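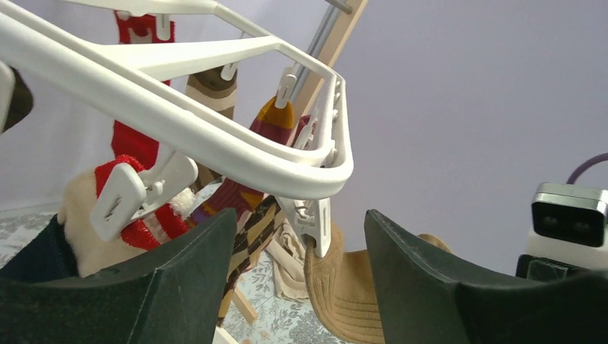 Figure 4. Wrist view under the rack, with socks on their clips and both fingers in the near foreground.

4.2 Why the wrist view matters so much

Okay, so this is the part of the project I got most excited about! When I started on Skisetti (our sock-handling policy), I figured the overhead view would do most of the work and the wrist views would just help with the last bit of the grasp. I was wrong, and I spent most of September finding out how wrong.

Look at how much is going on in Figure 4. Striped socks, an argyle one, a pale one, a red one with a fluffy cuff, and they overlap each other from this low angle. White clips on a white rack don't help either. The policy has to decide which bit of fabric belongs to which clip before it closes the fingers, and it has to do that while the thing it cares about is partly hidden behind a finger.

We trained two versions on the same demonstrations. The first one, which I'll keep calling Drotlow because that's what the config file was called, gets only the fixed view plus joint positions. The second is full Skisetti, with the wrist views added. Everything else stayed the same: same action chunks, same learning rate, same stopping point. I ran 28 trials of each, and a trial counted as a success only if the sock came off its clip and ended up in the basket without a second sock coming along for the ride.

Drotlow managed 5. Skisetti managed 17. I had expected a gap, but I reran the Drotlow checkpoint loading code twice before I believed one that big!

The failures are more interesting than the totals, I think. Drotlow tends to get the height right and the depth wrong, so it closes on air just in front of the sock (very sad to watch over and over). Skisetti almost never does that. Its favorite mistake is grabbing the clip along with the cuff, and then the whole rack swings and the next few seconds of the rollout are a mess. Irfan Lumbantobing suggested slowing the approach once the fingers get close, and that helped in informal tests, but I haven't run it properly so it isn't in the numbers.

We use cookies to remember your reading preferences. Accept | Manage settings

I don't want to oversell the wrist views, though. They're pretty useless for knowing where the other arm is. Figure 5 gives the fixed view, with one gripper down in the basket on a striped sock and the other arm pointed toward the hanging socks. Keeping the arms out of each other's way is a lot easier from back there, and when I dropped the fixed view completely the arms bumped often enough that I stopped the run early.

Figure 5. Fixed view of the two arms, the drying frame and the basket.

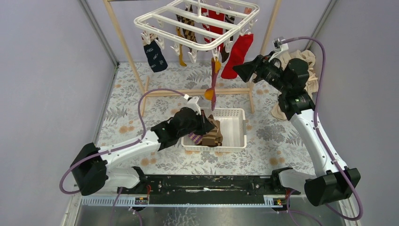 4.3 Changing the socks

All the trials so far used socks the policy had met in training, so next I swapped in a bag of new ones from the Grutstead set. Plain socks were fine. Busy patterns hurt a bit, and long thin socks hurt the most, I think because they twist on the clip and the cuff ends up facing sideways. I kept the rack and basket the same for this test, so please don't read it as a claim about new rooms or new furniture.

Shares: 17 | Comments: 0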